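Threads > Home & Renting > Walls

March, 7:40 a.m.
By the Berkell Street renter

Spent the weekend mornings this month learning how to hang things on old plaster without wrecking it. Putting what I learned in one thread so I can stop typing it out in replies.

My building is the old Grosier block, so the walls are plaster over wood lath. Drywall advice mostly doesn't carry over. A plastic anchor that would be fine in drywall just crumbled the hole bigger for me.

First thing: find out what you have. Push a thumbtack in somewhere that won't show. In drywall it goes in with a bit of force. In plaster it bends or stops.

Stud finders get confused by lath. Mine beeped at everything. What worked was a small strong magnet on a string, dragged slowly along the wall until it caught on nail heads. If the nails line up vertically, you have a stud.
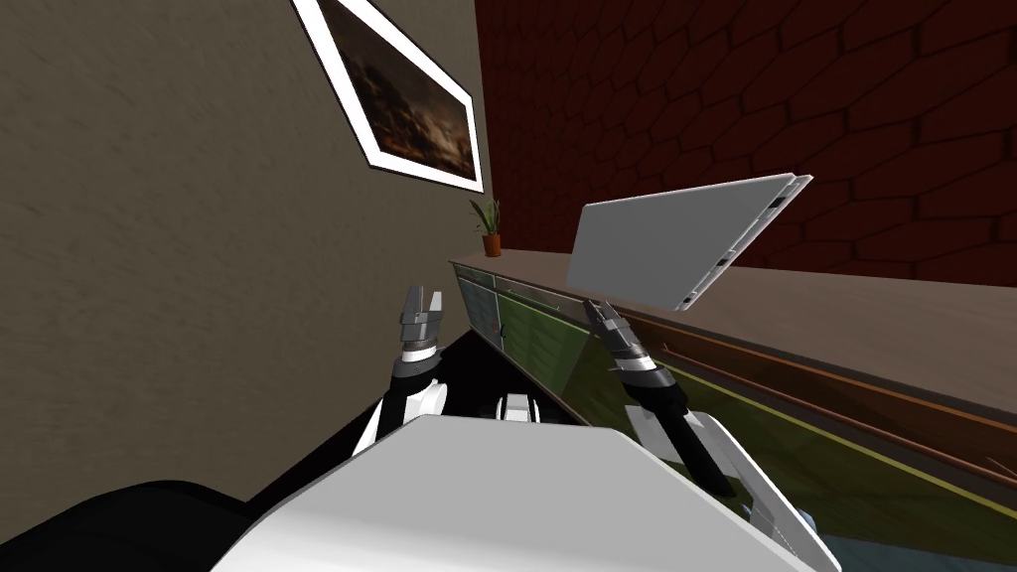
For anything light, under 6 pounds, I skip the stud. A thin hardened nail on a downward angle into the lath holds fine. Drill a pilot hole first with a masonry bit. Don't hammer straight in or you'll crack the surface coat.

Painter's tape over the spot before drilling. People argue about whether this does anything. My holes with tape were cleaner than the ones without, so I tape.

If dust comes out gray and sandy, that's plaster. If it turns to wood shavings, you've hit lath. If the drill suddenly drops forward, you went between two strips. Move over half an inch and patch the first one later.

Height: I put the center of the frame at 57 inches and stopped thinking about it. Over a couch I go lower -- the bottom edge a hand's width above the back. 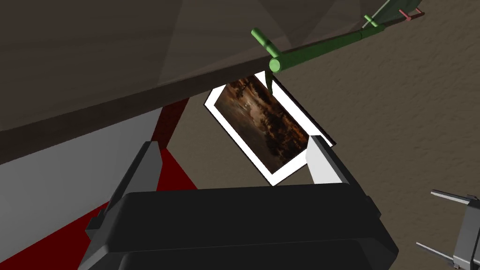 Wire or sawtooth is the next question. I switched everything to two D-rings because wire lets the frame creep sideways every time the front door slams. It matters more with a wide white border, since the eye goes right to that edge. Put that kind of border around a dark landscape, browns and deep orange, and you'll notice a quarter inch of slope from across the room. D-rings on two nails stay put.

To mark two nails level, run a strip of tape across the back of the frame, poke holes at the rings, then stick the tape on the wall with a level on top. Nail through the holes. Pull the tape.

Felt dots on the bottom corners. They keep the frame off the paint and stop the gray smudges.

Moving out: I filled 30 holes in my last place, on Arevell, and it took one evening. Setting-type compound, not the light spackle in the little tub. Two thin coats, sand, dab of paint.
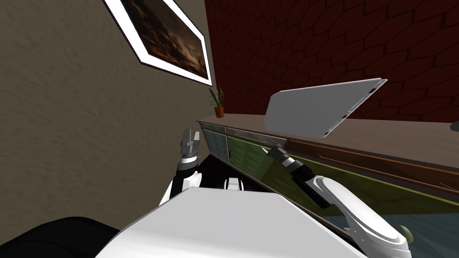 Keep a jar of the wall paint if your landlord will give you one. Mine charged the previous tenant about 200 dollars for touch-up, so I asked on the day I signed. Sadowski Hardware can also match from a chip the size of a quarter.

Heavy mirrors are a separate thread. Those go in a stud with a real screw, and I've only done one so far.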